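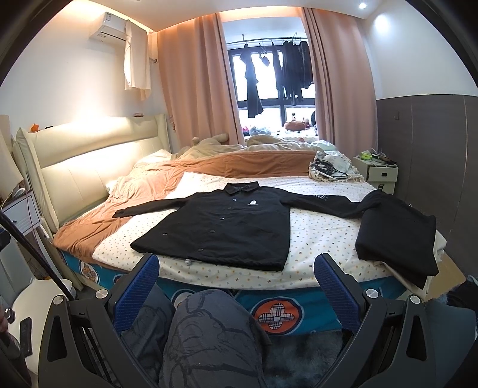 Joanne Lightfoot wrote to me back in April to say that steamers are for people who are scared of irons, and that I'd be back at the ironing board inside a month. Well, Joanne, I've had the Vondow handheld steamer for a good while now and the board is still in the closet, mostly. I say mostly and I'll get to that.

## What you get

The steamer, a heat glove, a brush that clips on the front and a little fill cup. The tank holds 200 ml and the heater is 1,000 watts, so it's on the small side if you're used to the big upright kind. The cord is nice and long. I can plug it in by the dresser and reach the closet door, where I hang things up to steam them, and I can't tell you how happy that makes me after the Cloker I had before (that one had a cord like a hair dryer's and I used to steam with my elbow jammed against the wall).

It heats up fast. I fill it, plug it in, go hunt for a hanger, and by the time I've found one that isn't bent it's ready to go.

## On real clothes

Cotton shirts come out good, not crisp. If you want a sharp line down a sleeve you need an iron, and I don't think any steamer at this price will fix that. Linen takes two passes and some tugging. Knits and anything stretchy are where it shines! A quick once-over and they hang right again, with no shiny patches.

Black clothes were my big worry. I own a lot of black, and an old iron of mine left a glossy mark on the front of a jacket that I still think about. With the steamer I stay back a little and let the steam do the work. Plackets are the slow part, snaps or buttons, it doesn't matter. You can't press down between them the way you can with the tip of an iron, so I hold the bottom edge taut with the gloved hand and work upward. Collars I do from the back side first. Points on a collar want to curl, and the clip-on brush helps with that more than I expected.

Printed logos I go around. I have no idea if that's needed – the booklet just says "take care with prints" and leaves it there.
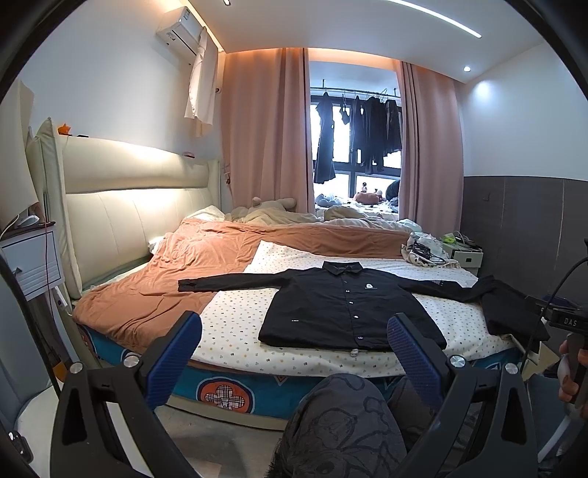 Lay them flat, Edith Rivadeneyra commented under my last post, and put a folded towel underneath, you'll never hang a shirt to steam it again. I gave that a fair try. It does work better on cuffs, and my arm got less tired. The trouble is that the Vondow sputters when you tip it too far forward, and I ended up with a wet spot on the towel and a few on the bedspread. Held nearly upright it's fine, but then you're sort of crouching over the mattress, and my back had opinions about it. So it's cuffs flat and everything else on the hanger for me.

## The gripes

- The fill cup is hard to pour from. I use a measuring cup with a spout.
- The on light is blue and very, very bright.
- You have to keep the trigger squeezed, there's no lock. After a couple of shirts my thumb knows about it.
- The glove fits a right hand only. I'm left-handed, so I wear it inside out.

The store page had 2,322 reviews when I bought mine, and a lot of the grumpy ones were about leaking. Mine only drips if I overfill it or tip it, so maybe watch the fill line.

## Would I buy it again?

Yes, for travel and for weekday clothes. I still pull out the iron for tablecloths and for the one pair of dress pants that needs a crease. If you have a whole family's worth of shirts to get through, look at an upright with a proper tank. Clive Bramwell has the Rätsep and swears by it, though it takes up as much floor as a coat stand and I don't have the room.

I'm going to try it on the bedroom curtains next, and I'll add a note at the bottom when I've done them.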